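Visit Report: Jetholm Assembly and Training Site, Atville

In July a delegation from the Kyei Institute for Workplace Standards visited the Jetholm site in Atville. The purpose of the visit was to review how the company writes, posts and enforces its operating rules for robot cells that handle small electronic assemblies. The delegation was received by Ohemaa Adjei, who heads cell safety at the site. Iddrisu Baidoo attended for the Institute and prepared the notes on which this report is based.

The visit began at 8:30 a.m. with a briefing in the training room. Jetholm operates under an internal document known as Procedure 3601, which covers every task in which a robot approaches, grips or releases a circuit board or a part mounted on one. Ms. Adjei explained that the procedure replaced a set of separate work instructions that had grown apart over time. Operators who moved between cells had found different rules for the same action, and the company chose to write one text and retire the rest.

The procedure is short. It requires that a board be seated in its fixture before the robot is enabled, and that the fixture itself be checked for movement by hand. It sets a slow approach speed for the final part of any move toward a component. It also requires that cables be routed away from the path of the arm and that the route be confirmed at the start of each shift. Any change to a fixture, even a small one, returns the cell to trial status until 800 cycles have been completed without an unexplained stop.

The delegation then moved to the floor, where 2 cells were open to visitors. Both were running under the trial rules. Visitors remained behind the marked line and were asked to keep badges and lanyards inside their jackets. Staff answered questions between cycles only, a practice the Institute would like to see adopted more widely.

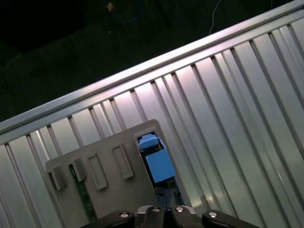
Much of the discussion on the floor concerned gripping force. Procedure 3601 sets an upper limit for each family of parts, and the limit is stored with the program so that an operator cannot raise it from the pendant. A supervisor may do so, but must enter a written reason. The delegation examined the log of such entries for the spring. Most were clear. Several said only "adjusted," and Ms. Adjei acknowledged that the wording of the form allows this.

Records of stops are kept in a system called Ploden, which the company developed for its own use. Each stop is assigned a cause by the operator on duty and reviewed by a second person before the end of the shift. The Institute considers the second review to be the strongest part of the arrangement. Mr. Baidoo asked what happens when the two disagree. Both causes are kept on the record — neither is deleted — and the cell lead decides whether the program needs to change.

The delegation noted two matters for follow-up. First, the posted copy of the procedure at one cell was an earlier revision than the copy in the training room. It was replaced during the visit. Second, the rule on cable routing does not say who signs for the check when a shift starts late. Jetholm has agreed to send revised wording to the Institute for comment.

The Institute thanks Ms. Adjei and the staff of both cells for their time. The revised cable rule will be circulated to members with the next set of meeting papers, and written comments may be sent to Mr. Baidoo.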